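## Do You Need a Special Cloth for a White Table?

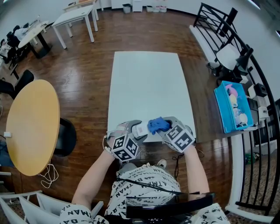 White tabletops have been sold to us for years as the easy choice, and I have never believed it. Every coffee ring shows. Every pencil mark shows. I've owned one for four years and I have spent more on things to clean it with than I did on the chairs. So when Teresa Noonan asked if I would write up the blue cloth question for the June newsletter, I said yes, mostly so I could complain. A crumpled blue cloth pressed flat on a long white table, with nothing left out on it to work around, is the easiest wiping job in any house, and it is also how every one of these cloths gets sold to you. Try it with the mail, a laptop and somebody's cereal bowl in the way.

The cloth people keep writing in about is the one from Mondix. It comes in a pack of two, costs more than I like, and the label says it is good for 500 washes. I'd love to know who did the 500 washes. I got to eleven before the edge started to curl on mine, and Brijesh Sachdeva tells me his has gone stiff, though he admits it went through the dryer with a load of towels. The label says not to do that, in very small type.

I tried it at home against an old cotton T-shirt cut into squares. My testing was not scientific. I used tea, ballpoint pen, peanut butter and the gray smudge that collects where people rest their wrists.

- **Tea:** no difference at all, wet or dried on.
- **Peanut butter:** the T-shirt won, because I didn't mind throwing the square away afterward.
- **Ballpoint:** neither one touched it. A dab of rubbing alcohol did, and I'd test that on a corner first.
- **Wrist smudge:** the Mondix was better. I'll give it that. One pass with plain water and it was gone, where the cotton needed soap and some leaning.

So it does one thing well. Whether that is worth the price depends on how much of your day you spend leaning on a table.

Niamh Mac an tSaoi wrote to say I'd be won over if I used it dry, for dust. I did try. It picks up dust fine. It also picks up crumbs and then puts them down again somewhere else, usually on the floor, and if you have dark planks like ours you'll see every one. Sweep last.

A few of you asked about the spray that the shop in Drodgate sells alongside it. I used it for around two weeks and the table felt faintly sticky the whole time. When I stopped, it stopped feeling sticky. Draw your own conclusions. Warm water with a drop of dish soap has been fine, followed by a second wipe with water only. Most of the streaks people blame on the cloth are soap that never got rinsed off.

One more thing on tidying first. Aidan Rafferty swears by a plastic tray for the kids' toys, kept on a second table so the big one can be cleared in a minute. I was ready to scoff, as I've bought plenty of bins that turned into permanent homes for broken crayons. But an open tray is at least honest about how full it is, and it can be lifted out of the way in one go. I'd skip anything with a lid.

If your cloth has lasted anywhere near 200 washes, write and tell me, and say how you dried it. Dymphna Mac Mathúna has a spare pack she'll lend to anyone in Cirham who wants to try one before paying for it — ask her on a Monday, and please wash it before you bring it back.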